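FOR IMMEDIATE RELEASE

Tiduline opens September sign-ups for table-setting and clearing workshops at Norkach

Four workshops, one steel table, a lot of dishes. Places limited.

NORKACH – Tiduline, the small hospitality training outfit behind the Oltis serving course, is opening sign-ups for its September round of workshops. Same building as before, ground floor, new table. Doors at 8:30 a.m., first session at 9.

The workshops cover the plain stuff. Where a dish goes. How to pick it up and put it down again where the next person expects it. How to keep a work surface clear when there are three people reaching across it. Aimed at canteen staff, caterers, care home kitchens and anyone who has just been handed a station and told to get on with it.

"People come in asking about knives and we send them to the table," said Atieno Ondieki, who runs the program for Tiduline. "A dish in the wrong spot costs you more time in a lunch service than a dull knife does. We spend a whole morning on it and I still run over."

Last round drew 127 people across all sessions, the most so far, and there was a waiting list of 19 when sign-ups closed. Those 19 have been contacted and get first pick of dates. If you were on the list and have not heard from us please check your spam folder, then call.

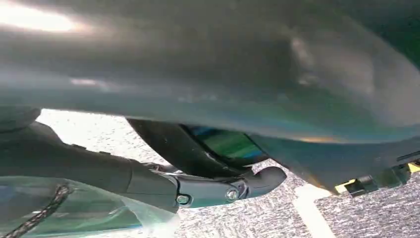 Close work at Norkach. Photo: Tiduline

What's new this time

Mainly the layout. Earlier rounds used long folding tables and everybody had their own idea of where the edges were. Joon-young Hong, who teaches the clearing session, asked for one fixed surface with the areas marked on it so that "left" and "right" mean the same thing to the whole group.

So – a stainless steel table, yellow tape. Two areas side by side, a smaller one and a large square. Dishes wait in the small one and get set in the square. In the clearing session it runs the other way. The tape gets replaced when it starts to lift, and participants are asked not to pick at it (you know who you are).

The dishes are supplied by Živković, a family tableware shop that has lent pieces to the course since the begining. This round is mostly white serving pieces, with a few awkward shapes mixed in on purpose. Long narrow dishes are harder than they look. They turn when you set them down, and the end that should point at the guest ends up pointing at the water jug.

"Round plates forgive you," said Gudrun Görtz, who picks the tableware for each round. "Anything with a pointed end, you have to decide before it leaves your hand."

Session order

Session one, setting. Two hours, small groups. One dish at a time, then several.

Session two, clearing. Hong teaching. Bring shoes you can stand in.

Session three, sharing a station. The busy one. Jong-dae Um and Sang-wook Seol lead it together and it gets loud.

Session four, open table. No set program, come with your own problem. Last round somebody brought a whole buffet plan and we took it apart until well past closing.

Sessions can be booked singly or as a set. The full set is cheaper. Lunch is included with the set only, sorry.

The room

Step-free entrance from the parking lot side. Carpeted floor, so no wet work in here – washing-up is taught down the hall. Coats and bags on the hooks by the door please, not under the table. Chairs are available for anyone who needs one, just ask.
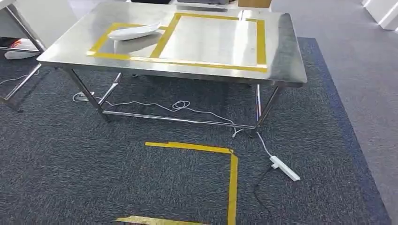

Booking and prices

Sign-ups open at 10 a.m. on the first of September through the Norkach front desk, by phone or in person. The online form is being rebuilt and wont be ready in time. Groups from one kitchen should book together under one name. Cancellations up to the day before, full refund. After that we keep the place fee but you may send a colleague.

Prices unchanged from the last round. Reduced rate for trainees and for anyone currently out of work, no paperwork needed.

Media

Reporters are welcome at session one, morning only. Let us know beforehand so there is room at the table. Interviews with Ondieki and Hong by arrangement, ideally over the lunch break. Further pictures on request.

About Tiduline

Tiduline runs short practical courses for people who serve, carry and clear food for a living. Its Oltis serving course is taught at Norkach and, on request, in workplace kitchens.

Press contact: Sang-wook Seol, Tiduline, c/o Norkach front desk. Mornings are best.

– ends –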